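1 April 2022

Friday, and most of the day went on the grippers again. I had meant to get the July schedule done first but the left-hand tool was closing unevenly when I picked it up after breakfast, so that came first.

The pins were the trouble, or one of them was. Two a side on each gripper, and the outer left one had enough play that the finger sat back a hair when it closed. I pulled it, cleaned the bore with a cotton bud, put in one of the Salminen spares and checked it against the gauge. Good to within what I can measure. The blue pads are from the Prasska order and have done more than 500 closes. The ribs still feel sharp under a thumbnail, so I left them on and wrote the count on the tin.

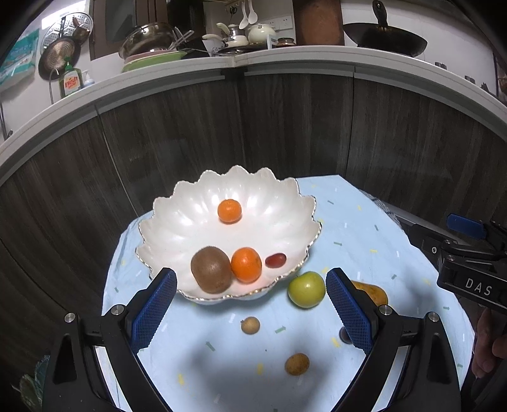 Sastari bench diary

Fruit is what I use for the check at the kitchen table. A kiwi and a mandarin are different enough in grip that a bad pin shows up early, and the scalloped bowl makes you come in at an angle over the rim. I did 30 lifts with the near tool and wrote down each one where the finger lagged. Two before the pin was changed, none after. The second tool I ran for 30 as well and it was fine throughout.

Oil only on the pins, never near the pads. I got some on a pad in the last lot of work and it took an evening with dish soap to get the colour back to an even blue — not doing that again.

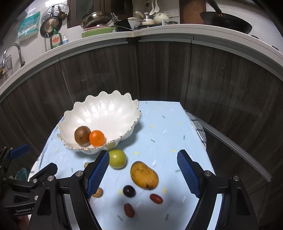 Small round things are still the worst of it. The pads meet at the tips before they meet lower down, and anything the size of a grape wants to roll out toward the palm. Aneck's sheet says to shim the base of the pad by a third of a turn on the set screw. I tried it on one side and it helped a little, but I'd want both sides done before I believe it.

Packed up at half past four. Spares left: 33 pins, one set of pads. Need to order pads before the long weekend and find out if the shims come in a thinner size. Mango for tea.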